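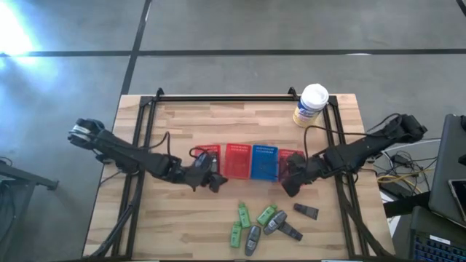
3.2 Workspace and task

The study was run as part of the Kitdale robotics course, in which student teams of two build and test a sorting routine on a shared station. Figure 2 shows the station with the trays and parts set out. Two black arms are mounted on opposite sides of an extruded rail frame that surrounds a wooden tabletop. Four perforated plastic trays, three red and one blue, are placed side by side across the table, and the parts lie on the side nearer the operator.

Parts are either green or gray. They differ enough in shape that a grasp that suits one does not always suit another, and some of the gray ones are harder to pick up when they lie at an angle. Teams were told which tray to use for each kind of part but were free to decide which arm should move it. Most began by giving each arm its own half of the table. This made collisions less common but left one arm idle whenever the parts were bunched near the other.

Each team completed a block of 100 trials. A trial ended when all parts were in trays or when the operator called a stop. Parts were scattered again by hand between trials, with no fixed pattern, and the trays were straightened if an arm had pushed them out of line.

Figure 2. The Tolthorpe station. Two gray parts are in the leftmost red tray, and the remaining parts are on the table in front of the row. 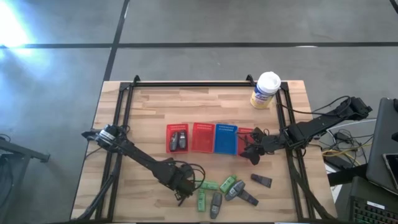 3.3 Trial records

Seven teams took part. After trials with missing joint data were removed, 939 of them were left for analysis. Stops were logged by the operator under one of the headings in the Rakov checklist, which the course already used for lab reports. A dropped part did not count as a stop if it stayed on the table and could be picked up again. The logs were then read a second time by a student from another team, and disagreements were settled using the joint data. Timing was taken from the Teshome controller and was not adjusted for pauses between grasps.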